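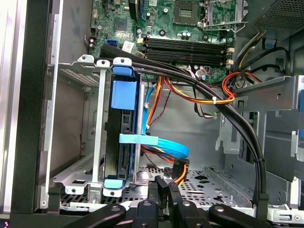

Ganache is an emulsion of fat in water, and most faults in a finished cake coating can be traced to the point at which the cream and chocolate were brought together. Students should read these notes before the practical session and bring them to the bench. The order of work matters as much as the quantities. A computer builder faced with an open tower, its processor socket vacant and its four memory slots unfilled, follows a set sequence, and a cake is put together in the same spirit: the layers are levelled, the crumb coat is chilled, and the final coating is poured last.

Quantities for the class cake

The standard batch yields 1076 grams of ganache, enough to fill and cover a two-layer cake with a little left for piping. Weigh all ingredients, including the cream. Volume measures are not accepted in assessed work.

Chocolate and cream

Use dark couverture for the coating. The kitchen stocks Voren and Grolletti, and either is suitable, although Grolletti sets somewhat firmer and may need a spoonful more cream. Chop it finely and evenly. Bring the cream just to a simmer, pour it over the chocolate and leave it for 2 minutes without stirring. Then stir from the centre in small circles until a glossy core forms, and widen the circles gradually. Do not whisk. Whisking at this stage draws in air, which shows as pinholes in the finished surface.

If the mixture splits, it will look grainy and oily at the sides of the bowl. Add warm milk a teaspoon at a time, stirring from the centre as before.

Chilling and coating

Fill the layers, apply a thin crumb coat and refrigerate the cake for 30 minutes. Let the remaining ganache stand at room temperature, stirring occasionally, until it coats the back of a spoon. Place the cake on a wire rack over a lined tray and pour in one movement, beginning at the centre and working toward the rim. A palette knife may be used once across the top. Repeated strokes dull the colour.

Ganache left on the tray may be strained and kept for truffles, provided it is free of crumbs.

Assessment

The practical is marked out of 44, with separate marks for texture, evenness of coating and the condition of the bench at the end of the session. Finished cakes are to be labelled with the student's name and left on the Wannasri shelf in the cool room by 4:00 p.m. Questions about substitutions for dietary reasons should be put to Duangjai Duangkaew before the session begins.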